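The Guest Bed in November: Small Gallery

We use cookies to remember your settings and to count visits. By continuing to read you accept this. Accept / Settings

Dear readers, many of you wrote to me after the summer gallery of curtains and asked when I will show some bed. So now it is the turn of the guest bed in our house in Gasthorpe. I am not a professional of interiors, I only like when a room is prepared with care, and I like fabrics with some meaning on them.

The cover on this bed is printed with the character 福. It is read "fu" and it means good fortune or blessing. In many homes it is hung on the door for the New Year, printed in gold on red paper. I had never thought of sleeping on it until I saw such a cover in the catalog of a small shop named Rutel. It was the last one on the page, number 47, and the photo was smaller than a stamp. I ordered it the same evening and was afraid for a whole week that the colors would be disappointing.

1. The big characters and the dragon
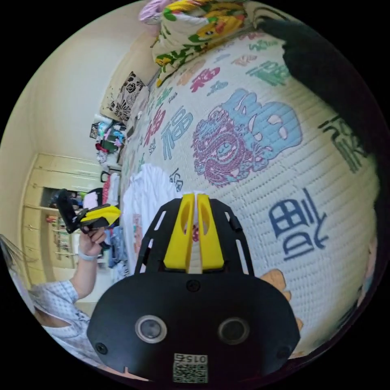 My aunt has taught me that a bed should be made from the mattress up, and that one should not hurry with the upper layers. First the cover must lie straight. I pull it by the corners, then I go to the other side and pull again, and only after this I permit myself to think about blankets. If the cover is crooked, everything that you put on it will also look crooked, and you will see it each time when you pass the door.

The dragon is magenta and coiled, and the character next to it is light blue. I know that some people find this too much for a bedroom. My friend Beryl Treloar told me that she would not be able to close her eyes with a dragon under her. But she stayed with us for two nights, from Friday, and at breakfast she asked me for the address of the shop.

Near the wall I like to keep things of quieter color, for example the pale pink pillow. The cushion with black and white flowers was bought separately, in the market, and I did not plan it to match with anything.

2. A white pillow on many colors

For a long time I was searching for pillowcases that go with this cover. I tried a green one from Aidoo, and it was a good cloth, but with so many colors under it the eye became tired. Then I tried yellow, and it was worse. Finally I came back to plain white, which I had in the closet all these years. White gives the characters some room. I also do not iron it to perfection, a soft pillowcase can have few wrinkles and I think it is more friendly for the guest. 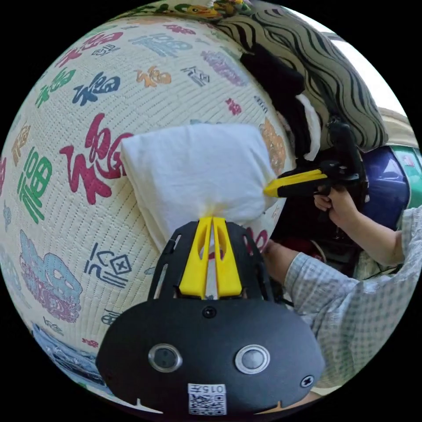
3. Corners, and the far end of the bed

When I was a girl, we shook every pillow by its corners in the morning, at the open window, also in winter. I still take a pillow by the corner first, to let the filling go down to the other side. With thin white cloth it is the same: find one corner, and the rest will follow you.

The fine stitched ridges are the part of the cover I love most, and they are difficult to show in a small picture. They run very close to each other. The instruction from the shop says to wash it at a low temperature and to dry it flat. To dry it flat we need the whole floor of the living room, so I do it only 4 times in a year, and on these days we eat in the kitchen.
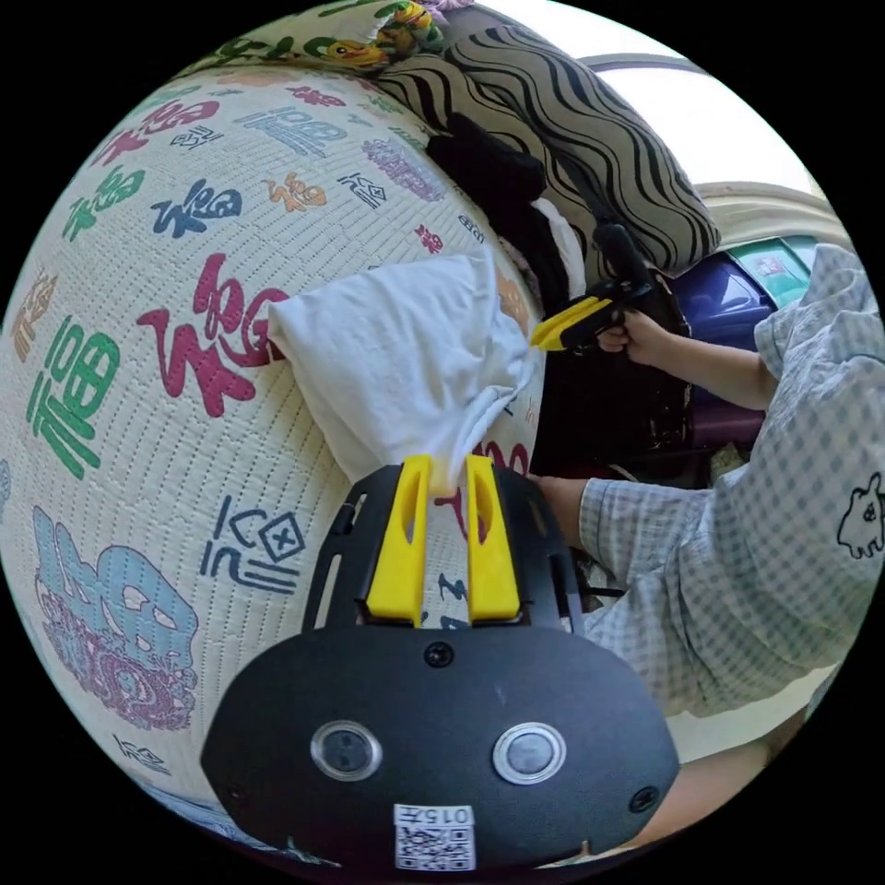
White cloth by the red 福, with the ducks blanket and the striped pillow at the far end.

The ducks are small and yellow, with green leaves between them, and children who visit us always want this blanket and no other. The striped pillow is the choice of my husband. We had some discussion about it, and the pillow has stayed.

In the next gallery I want to show the linen closet, when I will have finished the shelves. If you have a cover with characters or letters on it, please write to me, I would be glad to see it.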